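Garkby Folding Camp Stool, waxed canvas

By Noemi Obi
2024-12-05

I have sat on a lot of camp stools. Low ones, tall ones, ones with a cup holder that tips your coffee into your boot. The Garkby is the one I keep going back to, and I'm so pleased we finally have it in the shop again after being out of it since June!

It's a three-legged stool, the old pattern that painters and anglers have used forever. Three ash legs, one swivel bolt in the middle, and a triangle of waxed canvas with a leather pocket at each corner. Closed, it's a bundle 19 inches long that straps to the side of a pack. Open, the seat stands a little under knee height for most people, high enough that getting up again isn't a project.

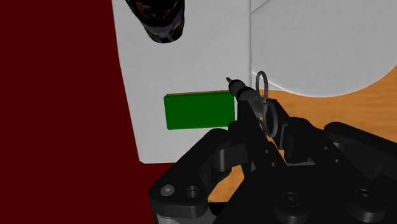 DETAILS AND CARE

Legs: oiled ash, rubber feet
Seat: 18 oz waxed canvas, double stitched
Corners: vegetable-tanned leather, riveted
Bolt: brass, three-way
Colors: moss, rust, natural
Load: tested by the maker to 151 kg

The canvas is the part I love most. It's stiff when new (a bit like sitting on a drum, I won't lie) and then over a few weekends it takes on a shallow dip and gets really comfortable. If you've only ever used nylon stools you'll notice how little it sags. It also doesn't squeak. My last stool squeaked every time I reached for a brush, and I paint birds, so you can imagine how well that went.

Brush dirt off once it's dry. Don't put the seat in the washing machine, ever, the wax will come out and your machine will hate you. When the canvas starts to look pale along the folds, rub in some Luline bar wax and go over it with a hair dryer on low until the shine disappears. Do the leather corners at the same time with whatever you use on your boots. The legs want a wipe of linseed oil about once a year, more if you fish from the beach. 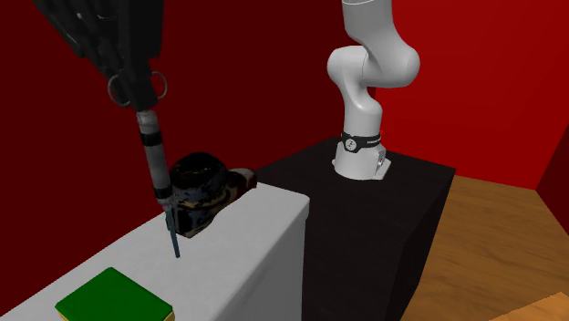

Setting it up takes a few seconds. Spread the legs until the bolt stops turning, slip the pockets over the tops, and push down in the middle with your palm before you sit. New pockets are tight! Do the two front ones first and pull the back one on last. After a month or so they'll slide on easily, and I just leave mine attached and fold the whole thing up together.

On soft ground the plain feet will sink a little, so there's a set of wide feet from Thorlacius that push on over the originals. I use them on sand and in wet meadows, and take them off for the train because they catch on people's coats. They're sold separately, and they fit the older Garkby with the painted legs too.

And then there's the shoulder strap. The stool comes with a cotton one, perfectly fine, but we also carry the Pliltevov strap, which is wider and has a proper buckle you can work in gloves. If you walk more than a couple of miles to your spot I'd get it. I carried mine all over the coast path with a paint box, a thermos and a very wet dog, and never once thought about my shoulder.
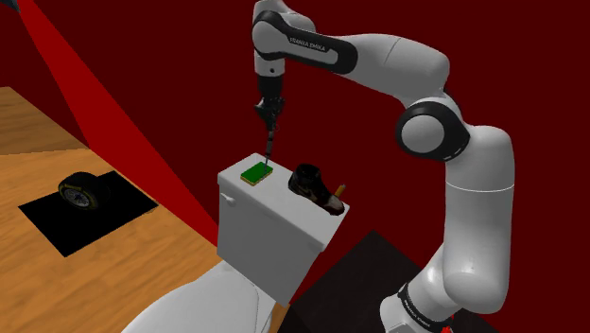 Spare seats are in stock in all the colors, and so are the bolts. A seat lasted me 4 years of hard use before the stitching went at one corner, and I could have fixed it with a heavy needle if I'd been less eager to try the rust color. Replacing it means lifting the old pockets off and putting the new ones on. No tools.

The tall version is still on order. If you have stiff knees, wait for that one, or come in and try the standard height first, we keep one open by the door.

Reader comments

Kirsten Bech: Had the moss one for two summers of carp fishing. Seat still good, one rubber foot lost in the mud. Do you sell them singly?

Noemi Obi: We do, Kirsten! Ask for the small feet, they're in a drawer behind the counter.

marshwalker: Is the wax going to mark light pants? Mine are khaki.

Noemi Obi: A little when it's brand new and the day is hot. Leave it out in the air for a week first.

oldtrout: Bought the wide feet as well. Great on shingle.

Contact us | © 2024 | Back to top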